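Workshop notebook — Vorwood
December 19, 2022
by Ilona Vida

Second coat on the test panels today. For colleagues who were not here last week: we compare two primers on old sheet metal, the Kalora and the Gidey, before we promise anything to Mulliletti for their garden benches. There are 13 panels, all cut from the same old cupboard doors.

Sanding. I used 80 grit on everything, by hand. It is slow, but the machine sander makes the edges too thin and then the paint leaves there first. Panels 2 and 3 had still some grease near the hinge holes, so I washed them again and left them until after lunch.

Kalora goes on nicely with the small roller. Gidey is thicker and pulls threads when the room is cold. I put the tin in warm water and it was better — not perfect. Please write down the room temperature when you paint, I forgot it in the morning.

Old paint which is already lifting must come off completely. Feathering the border looks good for one month and after that the flakes begin again from the same line. Metal which gets knocked every day always loses its paint low down first.
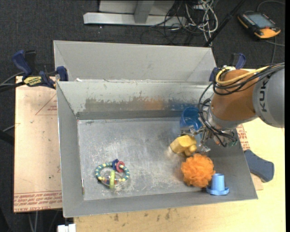
To do

- scratch test with the cross cutter, after the holidays
- ask Mulliletti if the benches stay outside in February
- order more masking tape, the narrow one
- the lid of the Gidey tin does not close well, keep it upside down in a bag

Panel 3 has a run on the left corner. I leave it as it is, to see if it cracks.

Recent entries
Hinge holes and grease
Cutting the cupboard doors
Brushes: which ones to throw away

This site uses cookies to remember your settings. Accept / Manage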